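About Wollstead

Wollstead is a training school for household textile care. Instruction covers sorting, folding, hanging, mending and storage of clothing and bed linen as found in ordinary homes. The school was founded by Şükran Ekinci, who previously managed linen stock for a small group of guesthouses and wrote the first version of the course notes for her own staff. Those notes are still the basis of the program.

What we teach

The program consists of 20 sessions, delivered in a fixed order. Sessions are held in furnished rooms, with beds, closets and dressers of normal domestic size. Students work at bed height and at rail height from the first session, as most clothing in a home is handled in one of those two positions.

Two courses are offered.

Goretti is the entry course. It deals with clothing only: identification of fabric from the care label, separation by weight and color, standard folds for shirts, trousers, knitwear and small items, and drawer layout. Goretti has no entry requirement.

Ertürk is the advanced course. It adds bedspreads, blankets, curtains and seasonal storage, and includes a module on recording the contents of a closet so that another person can find an item without help. Applicants for Ertürk must have completed Goretti or pass a practical check of up to one hour.

Method

A mixed pile is processed in the following sequence.

The pile is placed on a made bed with the bedspread left on. The spread protects the sheets from lint and gives a flat working area. Items are lifted in bundles, held at shoulder height and allowed to hang, so that straps, sleeves and ties drop free before anything is put down. Tangled items are separated in the air. Pulling them apart on the bed stretches knits and drags the spread out of position.

Knitted pieces are then removed first and laid flat. Scarves, hats and gloves go to a separate small-items stack, with gloves paired at once. Remaining garments are divided into those that hang and those that fold. Dark items are checked individually under a lamp, since black fabrics of different weights are easily stacked together by mistake.

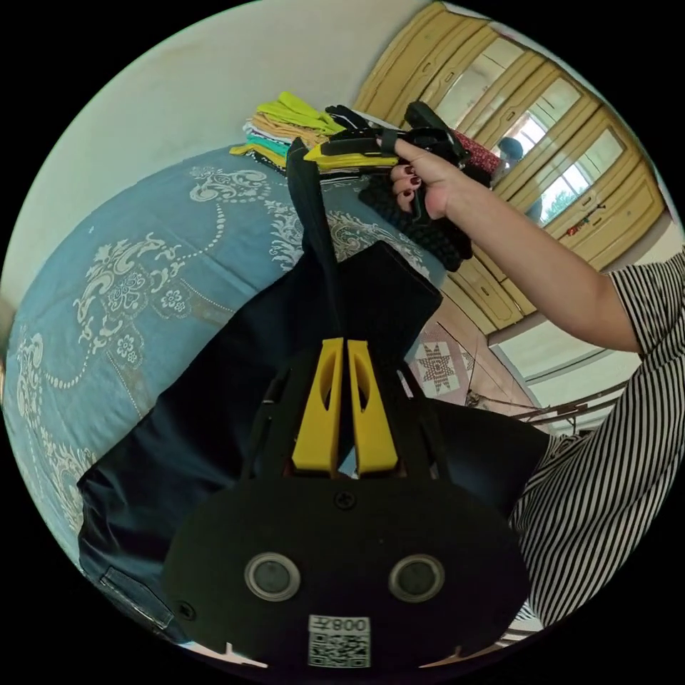 Folding begins only after the whole pile has been divided. Each stack is folded to one width, set by the drawer or shelf it is going to, and the width is written on the room card. Printed and patterned fabrics are folded with the pattern outward, which makes them quicker to identify from above. Thick, open knits are folded once lengthwise and rolled; they are never hung. Long straps are laid inside the fold and do not get knotted.

Students are assessed on the finished drawer and on the condition of the bedspread after the work. Time is recorded but carries no marks in Goretti. In Ertürk it counts for a small part of the result.

Practice stock

The school keeps its own practice stock of 1,531 catalogued pieces, held in the storeroom under the Cirico system. Cirico is an in-house index that lists each piece by fiber, weight, color group and recommended storage position. Worn or stretched pieces are kept in the index and marked as such, because students need to handle clothing in the condition it is usually found in. The stock is reviewed every March. Pieces that can no longer be mended are cut down for the patching exercises.

We accept donations of clean adult clothing, in particular heavy knitwear, lined jackets and bedspreads with large woven or printed motifs. We do not accept shoes, pillows or anything with a detached care label.

Instruction and contact

Teaching is done by Şükran Ekinci and instructors trained through the Ertürk course. Groups are kept to the number of people who can work in one room without sharing a bed surface. Morning sessions start at 9:00 and the rooms are open half an hour earlier for setup.

Inquiries about places, donations and group bookings are handled at the front office.

Related pages
Goretti: course outline
Ertürk: entry check and dates
How the Cirico index works
Donating clothing and bedspreads
Drawer widths: reference table
Storing knitwear over the summer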